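Muvdale Room Plans, data card

Version of 26 November 2023. Maintained by Waltraud Gruber.

The set holds 237 floor plans of children's and guest bedrooms, drawn to one scale and exported as plain text tables. Each record gives wall lengths, door swing, window height, and the footprint of every piece of furniture. Lengths are in inches. Rooms with sloped ceilings carry a second height field. 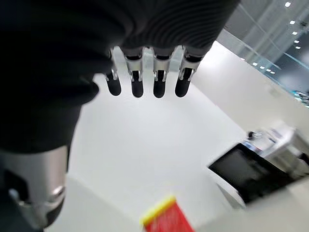
Furniture records use the Stetura naming list, which has 32 types. Colors are stored as one main value and one optional accent, with no finish or sheen. A pairing such as black pads against light silver metal goes in as black, accent silver. White floors are coded separately from white rugs. Patterned fabrics take the color that covers the most area.

Known gaps

Closet interiors are missing from 40 plans. Bunk beds are stored as a single footprint, so the upper bunk has no entry of its own. Lamp positions were not recorded before version 8.

Loading

Read rooms.csv first, then join items.csv on room_id. Blank cells mean not measured. Zero means measured and absent.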